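The Bin at the End of the Table

A talk about odds and ends with the woman who runs the stores at Gakach
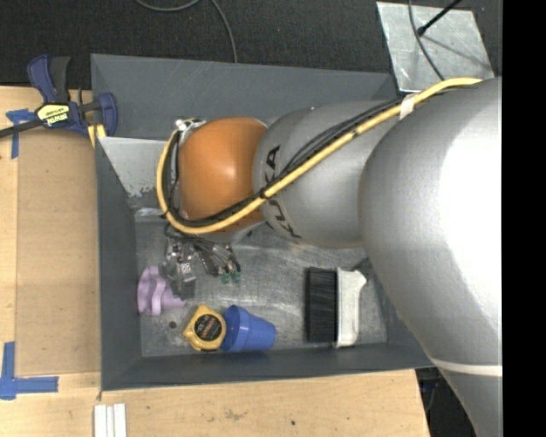 A bin without a label, according to one reader who wrote in after our last piece on workshop storage, is a confession. The woman who runs the stores at Gakach has heard worse. She has kept the place in order through two moves and one change of owner, and she would like it known that the bin was there before her.

"It came with the building," she says. "People assume I chose it. I would have chosen something with drawers."

The bin is metal, gray, slope-sided and scratched, and it takes whatever has no shelf of its own. A tape measure has been in it lately. So has something pink, which she declines to discuss on the grounds that it would only encourage people.

The rest of the stores is a different matter. There are 1,000 numbered places on the Nisoneck shelving, which she laid out herself one winter with the radio on. Each has a card. Each card has a line on the back for complaints, and most of those have been filled in by the same hand, hers.

"I get asked why there's a bin at all if there are a thousand places," she says. "Well, go and find me the right place for a tape measure. Is it a tool? Is it measuring? Is it stationery? We had a meeting on that. It went on past lunch."

The meeting decided on measuring. The tape measure went to shelf 39, stayed there until Sunday, and was back in the bin by the time she had her coat off.

She is patient on the subject of sloping sides. A straight-sided box hides small things in its corners, she says, while a slope rolls them down to where a person can get at them. It also rolls them on top of each other. She regards this as the price.

"You put your hand in and you move four things to get the one you want. Then you've forgotten which one you wanted. I've stood there a good while some mornings."

Kito, the outfit across the yard, tried doing away with its own catchall last December. Everything in it was given a home and the box was flattened for recycling. By her account the things moved to a windowsill, then to a chair, and the chair is now spoken of as if it were a department.

Would she try it herself? She thinks about this for longer than the question deserves.

"They sent me a Peng catalog. Very nice dividers. Clear ones, with little tabs. I put it somewhere safe."

She hasn't seen it since. She empties the bin twice a year, onto the table, and puts back whatever she can't place, and by her own estimate that means nearly all of it. The scratches on the metal don't trouble her. She did ask once for a coat of paint and was told to fill in a form.

The forms are on shelf 2.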